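Why Red Looks Red

Sunlight looks white, but it is a mix of many colors. Each color is a wave of a different length. Red waves are the longest ones your eyes can see. Violet waves are the shortest.

When light lands on an object, some of it soaks in and some of it bounces off. Soaking in is called absorption. A red object absorbs most of the green and blue light and reflects the red. The reflected part enters your eye.

At the back of the eye are cells called cones. Most people have cones of three types, and each type responds best to a different range of light. Your brain compares the signals and works out a color.

A pigment is a powder that gives paint or plastic its color. Pigments absorb some waves and reflect others. Mixing in a second pigment usually makes the result darker — more of the light is absorbed.

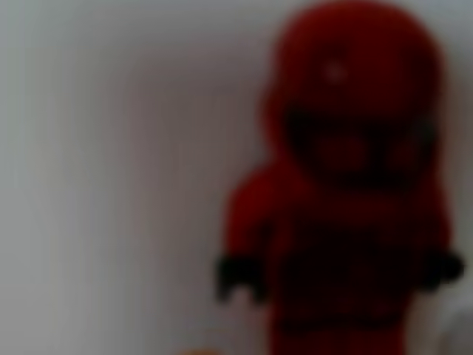

Brightness matters too. In weak light the cones stop working well and other cells, called rods, take over. Rods cannot tell one color from another. Red objects fade toward black early, before blue ones do.

Try it: put a red sock and a blue sock on a chair in the evening. Switch off the lamp, leave the door open a little, and wait 15 minutes. Which sock looks darker?

Words to know: absorption, cone, pigment, reflect, rod

Workdale Science Pages, Light and Color, part 5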